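Lillwood House Residents' Association
Minutes of the meeting about the shared kitchen

Last updated: 3 July 2019

Present: eleven residents from the first and second floor. Two residents sent apologies. The meeting was held in the reading room, because the painters were still in the hall.

1. Minutes of the previous meeting

The minutes were read and accepted with one correction. In item 4 it was written that the second floor pays for dish soap. It should say that both floors pay for it, half and half.

2. Money

The kitchen account had 2,089 dollars at the start of the quarter. After the payment to Cesby for the repair of the sink drain, and the usual small purchases, it has 1,681 dollars. One resident asked why the Cesby bill was higher than the first offer. The answer was that the plumber had to come two times, and the second visit was not in the offer. It was agreed that in the future we ask for the full price in writing before the work begins.

The monthly contribution stays the same. Three rooms have not paid yet and will get a reminder under the door.

3. Wooden countertop

The offer from Brudell for sanding and oiling the countertop is 1,700 dollars. This is more than we have in the account, so it cannot be accepted now. There was a long discussion. Some residents think that the wood is dry near the sink and must be treated soon. Others said that we can oil it ourselves, if somebody buys the correct oil and everybody keeps the counter free for one night. It was decided to try our own oiling first, and to look at the Brudell offer again in October.

Vote: eight for, two against, one did not vote.

Until then, please use the cutting boards and wipe up water right away. Hot pans must go on the stove or on a trivet, never directly on the wood.

4. Cupboards and labels

The labels on the upper cupboards are falling off again. The first floor will print new ones. The small cupboard next to the refrigerator will be for common spices only. Private food that is found there after the end of the month will be moved to the free shelf.

It was asked if the Saliba shelf unit, which we ordered in spring, is still coming. The shop says yes, but they did not give a date. If there is no date at the next meeting, we cancel the order and ask for our 40 dollars of deposit back.

5. Dishes on the counter by the window 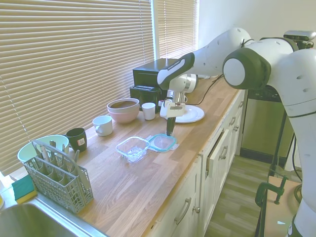 The meeting spent the most time on the dishes, as there were complaints from both floors. The present rule says that things on the counter must be put away the same evening, but it does not say which things are common and which are private, so people do not want to touch what is maybe not theirs. It was proposed to make a simple list. Bowls that fit together, like the pink one with the brown-lined bowl inside it, should be kept as a stack and go in the lower cupboard. Mugs go on the hooks, also the dark green one with the small label. The gray cutlery basket belongs in the dishwasher and should go back there when it is emptied, so that it does not take the place by the blinds. Clear food containers with no name on them will be treated as common from now on.

The proposal was accepted by all. The list will hang inside the door of the lower cupboard.

One resident wished to add that the blinds should be dusted at least once in a month, because the counter is so near. This was accepted too, and it will be a part of the cleaning plan of the second floor.

6. Other matters

The window in the reading room does not close well. It will be reported to the house office.

There was a question about using the kitchen late in the evening. The quiet hours are not changed, but boiling water for tea is allowed.

The next meeting will be announced on the board by the stairs. Points for the agenda can be put in the mailbox of the association.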